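Packing Day Procedures for the Winter Care Box Program

November
By Edeltraud Wallner, Office of Residential Services

The Winter Care Box Program at Jollness House will again supply newly arrived residents with a small box of everyday articles for their first days in the building. Packing will take place in the Dinitz Room, on the ground floor of the east wing, beginning Friday at 9 a.m. Staff and residents who have signed up to assist are asked to read this notice before they come, including those who have packed in earlier years. Several arrangements have changed.

The program began with 11 boxes, assembled in a single afternoon in the front office. This season the Office of Residential Services has approved 53, and the work can no longer be fitted in between other duties. The Dinitz Room has therefore been reserved for the full day. The folding dividers will remain in place so that the reading corner on the other side can stay open to residents during its usual hours. Packers are asked to keep their voices at a reasonable level and to leave the dividers standing where they are.

Boxes

The boxes are delivered flat and must be folded by hand. Each one is a single sheet of card with square flaps extending from a central base. Last year a number of sheets were creased on the wrong side, and the flaps did not hold. Packers should press every crease once toward the inside before attempting to raise the walls. When the creases have been made, the side flaps are brought up first and the lid is left open until the contents have been checked.

A sheet that has torn at a crease should not be taped. It should be placed in the paper recycling bin beside the door and replaced from the supply cupboard. Tape marks the card and makes the lid difficult to open a second time, and many residents keep their boxes for letters and sewing things long after the contents have been used.

Finished boxes are to be stacked no more than three high. The upper shelf of the supply cupboard is reserved for them, and the lower shelf holds the flat sheets. Lavanya Panicker will have the key to the cupboard throughout the day.

Contents

The standard contents have been reviewed by Annapurna Fernandes, who has managed the program's supplies for the past four seasons. Toothpaste, a sponge, a spoon, and a bottled drink have all been retained. The toothpaste is now to be supplied in full-size tubes. The travel tubes used previously were found to last less than a week, and residents were coming to the front desk for replacements before they had learned where the nearest shop was.

The spoon was questioned during the review on the grounds that each kitchen already has a drawer of shared cutlery. It has been kept at the request of the residents themselves. Several wrote on their comment cards that having one spoon of their own was a comfort on the first evening, when the shared kitchen was still unfamiliar and the rest of their belongings had not been unpacked.

Small packets and sachets require some attention. They slide beneath larger articles on the table and are easily overlooked at the checking stage. Packers should lift each sponge before closing a box and look under it. Any packet found on the table at the end of a session must be matched to its box before that box leaves the room. 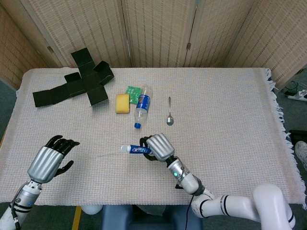

Should the bottle be packed upright or on its side?

Upright, with the cap at the top and the sponge pressed against it so that it does not tip when the box is carried upstairs. If the lid will not close over a standing bottle, the bottle is to be handed over separately with the box.

Order of Packing

Articles should be laid out on the table before anything is placed in a box. This allows the checker to see at a glance whether an item is missing, and it prevents the repeated unpacking that delayed last year's work by most of an afternoon. The bottle goes in first, followed by the sponge. The toothpaste lies along the longer side with its cap tightened. The spoon is placed last, wrapped in a paper napkin. Napkins will be found in the drawer under the window.

One packer should complete a box from beginning to end. The earlier practice of passing a box from person to person along the table was faster, but it left no one responsible for the finished result, and the checkers reported more errors under that method than under any other. Packers should write their initials in pencil on the underside of the box when it is complete.

Chanida Nilsuwan will serve as checker in the morning and Ye-ji Kong in the afternoon. A box is not finished until the checker has opened it, compared the contents with the printed sheet, and added her own initials. Packers should not take offense if a box is returned to them. It is a normal part of the procedure, and every packer had at least one returned last season, the author of this notice included.

Care of the Table and Linens

The woven tablecloths belong to the house and are used for resident dinners. They are not to be cut on, and pens should be kept off them entirely. Anyone who needs to write should use the side table. The fringe catches easily on chair arms and on the corners of boxes, and two cloths had to be repaired last winter after being pulled. Chairs should be drawn straight back from the table, and boxes lifted clear of the cloth when they are moved.

Toothpaste that leaks onto a cloth should be scraped off with a spoon from the kitchen drawer and dabbed with cold water. It should not be rubbed. The cloth should then be reported to the laundry on the form kept inside the supply cupboard door. Spoons intended for the boxes must not be used for this purpose.

Food and open drinks are not permitted at the packing table. Coffee and tea will be available in the Venkataraman Lounge across the hall from 10:30 a.m., and lunch will be served there at noon for all who have signed up. Please inform the front desk of dietary needs in advance. Requests made on the morning itself cannot always be met by the kitchen.

Donations

The office is grateful for the many offers of additional articles. Unopened toiletries, new sponges, and new dish towels can be accepted at the front desk until the evening before packing. Medicines, razors, candles, and opened packages of any kind cannot be accepted, and items left outside the Dinitz Room without a name will be held for one week and then discarded.

Donated articles will not necessarily be distributed in the standard boxes. Where there are too few of an item for every box to receive one, the articles will be placed on the open shelf in the second-floor kitchen, from which any resident may take what is needed. Residents are asked to take one of each article so that the shelf will serve as many people as possible.

Gifts of money are also welcome and should be made through the front desk, where a receipt will be issued. The program has received $2000 from the Rornport Residents' Fund for the present season. That sum covers the boxes and the greater part of the contents. The balance is met from the general supplies budget.

Delivery and Storage

Boxes will be delivered to rooms by floor staff on the day each new resident arrives. They are to be placed on the desk and not on the bed, with the lid closed and the welcome card on top. Boxes that have not been assigned by the end of the season will be opened, and their contents returned to stock after the expiration dates on the toothpaste have been checked.

Residents who moved in earlier in the year and did not receive a box may request one at the front desk. A small number has been set aside for this purpose. Requests will be filled in the order in which they are received, and a resident need not give a reason for asking.

Questions about the schedule should be directed to Lavanya Panicker at extension 2061. Questions about supplies and donations should be directed to Annapurna Fernandes at the same extension in the afternoon. Those who have signed up and find that they are unable to attend are asked to call before 8 a.m. on the day so that their places can be offered to others.

Recent Items
Changes to Laundry Room Hours
Second-Floor Kitchen: Labeling of Shelves
Dinitz Room Reservations for Winter
Report on the Resident Dinner
Lost Property Held at the Front Desk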